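How to make a change map from two years of district figures

You need one table with three columns: district name, the earlier value and the later value. The figures used on this page are household incomes for the Hekska valley, 520 parishes in all, but literacy or life expectancy works the same way.

1. Check the boundaries first. Firport was split after the first survey, so its two halves must be added back together before you compare anything.

2. Subtract the earlier value from the later one and put the result in a fourth column. Keep the minus signs.

3. Sort the column and look at both ends. In our table Brumudness came out 17 points up, which was a typing error.

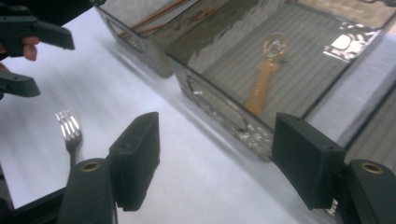
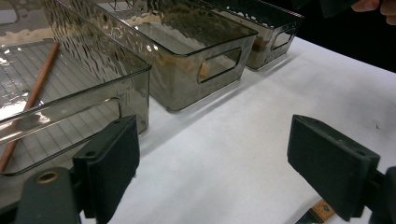 Agata Parisi wrote in to say that she leaves out any parish with fewer than 2000 people, as one large employer closing can swing the figure. She shades those grey and lists them under the map.

4. Choose your classes. Seven is the most a reader can tell apart in print. Put a break at zero so that gains and losses never share a colour.

5. Use two colours that get darker away from zero, and give "no data" a pattern of its own.

6. Write both years in the title. Save the table alongside the map file under the same name.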